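Last updated: Tuesday, March 24, 2020

Most arguments about teaching robots are about the amount of data. I think we should argue more about who gives the demonstrations and how they give them.

At Cusent we recorded 1,698 demonstrations of household jobs, mainly setting and clearing a table. The first 70 came from engineers, who worked the way they thought a robot would like. They moved slowly, paused above every fork and never changed their minds. The model trained on those runs was slow too, and it froze when a knife landed crooked.
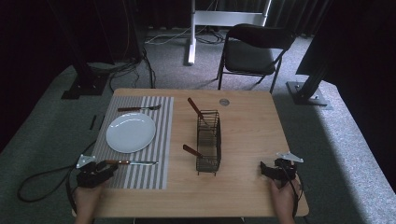 Firouzeh Abbasi, who waited tables for 12 years, then did 100 runs at her own pace. She nudged things straight after putting them down. Some of us wanted those nudges edited out as mistakes. I was against it, and I still am. A correction is part of the job, and a robot that has never been shown one has no way to learn it.

Nesrin Çınar at Weltisley disagrees. She says clean runs are easier to check, and she is right about that. But I would accept the extra checking. Pay people who know the work, let them do it normally, and keep the whole recording.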